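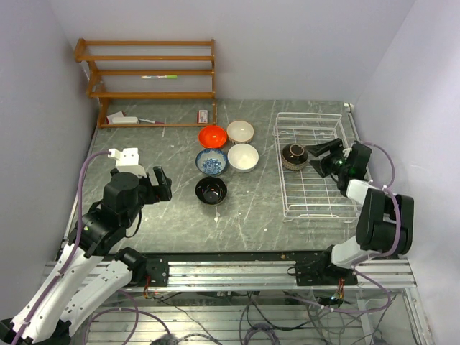 3.2 Transmission of the repertoire after the closure of the singing rooms

The recordings used in this section come from the Trillwood collection, which holds 404 items of unaccompanied song gathered in and near Bominham. Most were made in private houses, and a smaller group in the back rooms of public houses where singing had been a weekly habit. As set out in Section 3.1, the last of these singing rooms closed before the collectors began their second round of visits. The question here is what happened to the songs once the rooms had gone.

Earlier writing on the district has tended to treat the closure as an ending. Kerr's notes on the collection take a more careful line. She points out that several of the older singers had never sung in the rooms at all, having learned their songs at home or at work, and that the public repertoire was always a narrow part of the whole. The evidence of the tapes supports her. When an item is assigned to the setting in which the singer said it was learned, the home accounts for the larger share in both rounds of visits (Figure 2). The share for the singing rooms falls between the first round and the second, but the fall is smaller than the older accounts would lead us to expect.

A complication is that singers did not always name a single source. One of the most recorded women in the collection gave three accounts of how she came by the same ballad: from an aunt, from a neighbour, and from a printed sheet kept in a drawer. Where accounts conflict we have kept the earliest and marked the item as uncertain. There are 27 such items. Leaving them out does not change the order of the settings in Figure 2, though it narrows the gap between home and work.

The way songs were altered is harder to measure. Singers who had performed in the rooms usually kept a refrain for the company to join in, even when they were recorded alone in a kitchen with only the collector present. Their children often dropped it. In the younger versions the verses run on without a break, the pace is slower, and the last line of each verse is sometimes held where the refrain would have begun. Heffernan heard this as a loss of form. We read it as a change of use – a song meant for a full room was being fitted to a small one – and note that the held line appears in songs which, as far as is known, never had a refrain.

Melody was more stable than text. Tunes were transcribed by ear and then checked against pitch readings made with Trulex, with the singer's own variation between verses kept in the transcription. Differences between parent and child are for the most part no greater than those between one verse and another by the same singer. The exceptions are the comic songs, several of which had been moved to tunes known from the radio. Two informants said so without being asked, and one of them regarded the newer tune as the proper one.

Instrumental music falls outside the main comparison, but the Zapata manuscript should be mentioned. This is a tune book compiled by a Bominham dance player and lent to the collectors during the October visit. It includes song airs set out for fiddle, with some titles that are otherwise found only on the tapes. Róisín Heffernan, who indexed the book, takes these settings as proof that the airs were in wide use for dancing. The book on its own cannot show this. A player may copy a tune and seldom play it, and the pages holding the song airs carry none of the fingering marks found on the polkas and hornpipes. We have therefore used the manuscript to confirm titles and to date a few airs, and have not counted its contents in Figure 2.

The distribution of items by singer, which bears on how far these findings can be extended to neighbouring parishes, is considered in Section 3.3.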